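Marmalade weather again. Kettle's on, bench is mostly clear, I've got maybe half an hour before pickup so this is going to be quick and messy.

So. Oranges. I bought a 6 kg box from the fruit place out past Markdale because they were cheap and I have no self control in winter. Lugged it in from the car, put it on the laundry floor, forgot it for two days, then panicked. The kids eat one each in the arvo if I peel it. If I don't peel it they eat nothing and then tell me they're starving. Same kids who can open any packet of chips ever made.

These ones are a pain to peel. Skin's tight, comes off in scraps instead of that nice long curl you get off a navel. And the pith! Stays on like wallpaper. I've tried:

- rolling it on the bench first, hard, with the flat of your hand. Helps a bit
- scoring the top and bottom with a knife. Helps more, but juice everywhere
- ten seconds in the microwave, which my mum swears by. Warm orange. No thank you
- just getting in there with your thumbs and accepting the mess

I always end up at the last one. Thumbnail in near the stem end, go round, tear off whatever comes. Then a second pass for the white stuff, which is the boring bit, and I only do it properly for the younger one becuase he will find every single string and lay it on the edge of his plate like evidence. 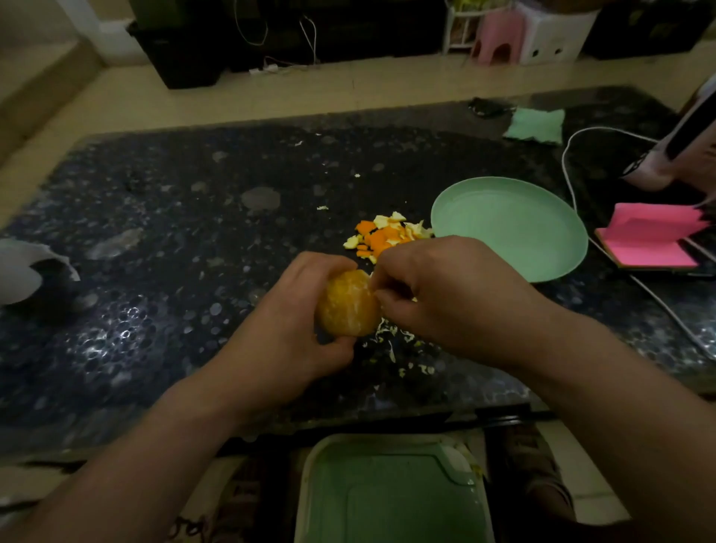
Anyway the second pass. Pinch and pull, don't scrape. If you scrape you break through to the juice and then it's running down your wrist and into your sleeve, and I was in a good jumper the other day, didn't think, had to soak it. Pull away from you, little strips, turn the fruit in the other hand as you go. Leave some on. It's fine to eat, a bit bitter, and life is short.

Peel goes in a heap on the table first, sorted after. Used to carry it to the bin bit by bit, dripping the whole way. Heap is better. One wipe at the end with a damp cloth, then a dry one or the dark stone shows every smear. I love how that top looks and I'd never pick it again, hides crumbs beautifully until you lean on them but every bit of white pith stands out like snow.

What I do with the peel:

**Clean bright bits, not much pith.** Into a Closex tub in the freezer. I've got two on the go. They lids are stiff as anything but nothing leaks. When the tub's full I make syrup or chuck it in with a roast.

**Thick pithy bits.** Compost, but not too many at once. The worms sulk.

**Weird dry bits.** On the oven rack after I've turned the oven off, leave them till morning. They go hard and smell lovely, I use them to start the fire. Oven was at 100 when I tried it the proper way, with a timer and everything, and I couldn't tell the difference.

Marmalade is happening this week, I keep saying. The recipe I use is on a card stuck inside the pantry door, wants 1180 grams of fruit, which is such a stupidly exact number. I think someone halved it once and converted it from pounds. I've never hit it. I put oranges on the scale till it goes over and eat the difference. Last batch made 6 jars, one didn't set, we called it sauce and had it on ice cream.

Need more jars. The Plerari ones I like have gone up again so I've been hoarding pasta sauce jars instead, 38 of them in the garage with labels half scrubbed off. Eucalyptus oil gets the glue off btw, if you're stuck with the same problem. Bit on a rag, leave it five minutes, rub.

Oh and if you peel ahead for lunchboxes, don't break it into segments. Leave the orange whole, wrap it, let them pull it apart at school. Segments go leathery by recess and come home again in the bottom of the bag, and I have found some things in the bottom of that bag.

Still half a box to go. Might juice the soft ones tonight. Someone asked in the comments last time about candied peel, yes, I'll do it, I need to buy sugar first.

Right, keys, pickup.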